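Flutville textile bank to reopen in July after move from Mota Road

The clothing and textile bank that served Flutville for nine years will reopen in July at a new site next to the library car park, the town council has confirmed.

The old bank on Mota Road closed in January when the land was sold for housing. Residents have had to take unwanted clothes to Jomstead in the meantime, a round trip of 17 miles for people living on the north side of town.

Four new containers will be put in at the library site, along with a covered drop-off point that will be staffed on market mornings. The council is paying £1,760 for the ground to be levelled and for new lighting. The containers are being supplied by Fetus, the Jomstead recycling firm that also ran the Mota Road bank, under a three-year agreement.

A council spokesperson said the library site had been chosen over two others because it was on the bus route and already had a dropped kerb. A survey sent out with the council newsletter drew 749 replies, with most people asking for somewhere they could reach without a car.

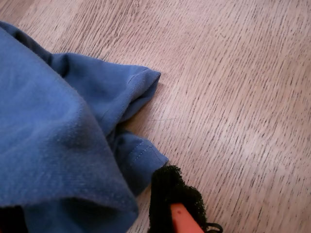 Sorting will be done at the Fetus depot in Jomstead, as before. Items in good condition go to charity shops in the area, and the rest is sold on for cloths, padding and insulation. Soft cotton in the style of a plain blue T-shirt is among the most useful material for wiping cloths, the firm said, and a bit of fading makes no difference. Clothes should be clean, dry and tied in a bag. Shoes must be paired.

Duvets, pillows and carpet will not be accepted. The firm said these had been a regular problem at the old site, where they blocked the hatches and led to bags being left on the pavement. Anyone with bulky items can still book a collection through the council – the charge has not changed.

There had been some concern from people living near the library about noise and fly-tipping. The council said the containers would be locked overnight and that a camera already covering the car park would be moved to face them. Two parking spaces will be lost, but the disabled bays are not affected.

Work on the ground is due to start after Easter and should take two weeks. The car park will stay open, with the entrance from the high street closed for part of that time. Opening hours will be put up at the library and in the council newsletter nearer the date.

Last updated: March 13, 2022

Comments (4)

northsider
About time. I've had three bags in the hall since Christmas and I'm not driving to Jomstead for that.

Pat_L
Does anyone know if they take curtains? The old one did but the sign had come off by the end.

millrace
Two parking spaces gone again. It's hard enough to get in there on market day as it is.

GreenGate22
@Pat_L the Jomstead one takes them if you take the hooks out, so I would think this will be the same.

Contact the newsroom | Copyright Flutville News 2022 | Back to top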